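From: Mỹ Giáp
To: bullerell-kitchen list
Subject: Re: [bullerell-kitchen] brown marks on stainless, and where do the lids go??

Hi everyone, and hi Hằng!

Sorry for the long message, I started typing this over breakfast and then it was lunch. I've been reading this list since April and mostly keeping quiet, but lids are a subject I have feelings about, so here goes.

Hằng Hà wrote:

> Hello all,
>
> Two questions and they're sort of the same question. I took over the
> shared kitchen cupboards at our building (the ones under the long
> counter, for those of you who've been to Bullerell) and I'm trying to
> get the pots into some kind of order before the summer suppers start.
>
> The pots themselves are fine, they nest. The lids are driving me up
> the wall. They slide, they fall behind the shelf, and every time
> somebody wants the big one they pull out the whole stack and it
> sounds like a car accident. Does anyone keep theirs standing up? Do
> they stay up? I tried a dish rack and it was too shallow.
>
> Second question. A bunch of the stainless ones have brown on them,
> sort of tan to rusty, mostly out toward the edge. Đức says it's rust
> and we should throw them out. I say it's old cooking oil. Who's
> right? And is there a way to get it off that doesn't involve me
> scrubbing until midnight?
>
> Thanks, and thank you again to whoever left the good oven mitts.
>
> Hằng

OK, second question first, as that's the one I can be useful on.

I'm with you, Hằng, it's very probably oil. Sorry, Đức! (I know you're on here.) When I moved into my place on La Street I inherited a whole drawer of lids from the previous tenant and just about every one had that same tan color creeping in from the outside. I was all set to put them out on the curb. My aunt came over, ran her thumbnail across one and got a little curl of sticky brown stuff, and that settled it. Oil gets up under there with the steam, or splashes on from the next burner, and then it bakes on a bit more each time you cook. After a few years it looks exactly like rust from across the room.

The thumbnail test is a good place to start. If it feels slightly raised or tacky, it's grease. If it feels rough and gritty and leaves orange on a damp paper towel, then okay, Đức gets his point, though even then a little surface rust on stainless usually comes off and I wouldn't toss a lid over it. If it's perfectly smooth and sort of rainbowy or straw colored, that's just the metal having gotten too hot at some point, and it's only looks.

What I do for the grease kind:

Get the lid wet, shake it off, and put down a good layer of baking soda. Then just enough dish soap to make a paste. Smear it on the brown parts and go away. I mean really go away, at least an hour, and overnight if it's bad. I put a wet dish towel over mine so the paste doesn't dry out and go crusty. Then a non-scratch pad, the blue kind, and always go with the lines in the metal if there are lines. If you go in circles on a brushed finish you'll be looking at those circles forever, ask me how I know.

For anything still hanging on after that, I use the powdered stainless cleanser you can get at the grocery store. Read the label, rinse like crazy, and please don't mix it with bleach or whatever else is under the sink. My sister-in-law likes to boil hers in a big canning pot with baking soda in the water, and that works too if you own a pot that's bigger than your lids, and I don't.

The place that always gets missed is where the handle is attached. There's a little plate there with a rivet, at least on the older ones, and gunk packs in all around it. An old toothbrush does a better job than any pad. Do it while the paste is still on! I skip this about half the time and then I'm annoyed the next time I pick it up. And dry the whole thing with a towel when you're done, don't let it drip dry, or you get water spots right where you just worked so hard.

One more thing on this and then I'll stop. Don't chase perfection on an old lid. I've got one that I've done 2 rounds on and there's still a shadow on it. It's clean, you can feel that it's clean, and it goes on the soup.

I was going through the big steel ones again this week for this very reason, and they're a good match for what you wrote. One of mine, brown on both sides toward the rim:

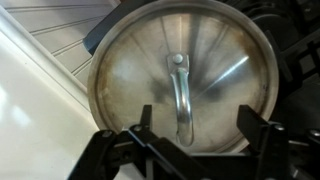

Big round lid, standing up. Brown by the rim on the left and again on the right, plus a gray smudge near the middle.

I'd call that a pretty ordinary amount of brown for a lid with some years on it, and no reason at all to throw it out. The streaky rays coming out from the middle are one of the things I like about these, so on this one I'd rub from the center out to the edge and leave the circles alone.

Now, where do they go. Yes, I keep mine standing up, and yes, they stay up, but it took me a few tries to get there. Dish racks are too shallow, you're right, anything over a medium saucepan just rolls out the front. I had a wire file sorter for a while (from the office supply aisle) and it was great for the small ones and hopeless for anything with a tall handle. The loop handles are the problem! A flat knob takes up hardly any room, but a loop sticks way out and then it needs two slots, and if you turn them so the handles all face the same way they hook onto each other.

What finally worked was a tension rod. The short kind for a little curtain. I put one across the front of the shelf maybe a hand's width up, and the lids stand behind it and lean back on the cabinet wall. Big ones at the back, small ones in front, handles all facing out toward you so there's something to grab. You lift, you pull, and the rest stay where they are. Phong Lục did the same thing in the cupboards at Tendon House with 2 rods per shelf, one high and one low, and his doesn't budge even with the kids in there. He has 11 lids behind his, I have fewer and only need the one rod. Phong, if you're reading, can you tell Hằng what length you bought? I remember you had to take the first set back.

If your shelf is too deep for that (and from what I remember of the long counter, it might be), a strip of that rubbery shelf liner underneath makes a huge difference. Steel on painted wood is like an ice rink. I cut mine with kitchen scissors, crooked, and it's been fine.

The inside of the door is the other option people always bring up, with the stick-on hooks. I've tried it. They hold for the small ones. For a big steel lid I'd want real screws, and I'm guessing the building has opinions about screws.

Oh, and label the shelf, not the lids. A piece of masking tape on the edge that says BIG / MEDIUM / SMALL is enough. We had a beautiful numbering system at my old place, with paint pen on every single lid matched to every single pot, and it came off in the dishwasher, and for a year we had a pot 7 with no lid and a lid that might have been a 1 or a 7.

Hòa Đồng asked a while back about the glass ones with the steel band, and whether the brown stuff inside the band can be gotten out. I never saw an answer go by. Mine has it too. I've tried soaking and I've tried a wooden toothpick, and the toothpick gets some of it, but if anybody has a better idea I'd love to hear it.

Hằng, I'm around most evenings after 7 if you want a second pair of hands on those cupboards before the suppers. I'll bring the baking soda and a couple of toothbrushes, you supply the iced coffee. And the oven mitts were from Hòa, so thank her!

Mỹ

_______________________________________________
bullerell-kitchen mailing list
Message 2082 in the archive
To stop getting these, send a blank message with "unsubscribe" in the subject line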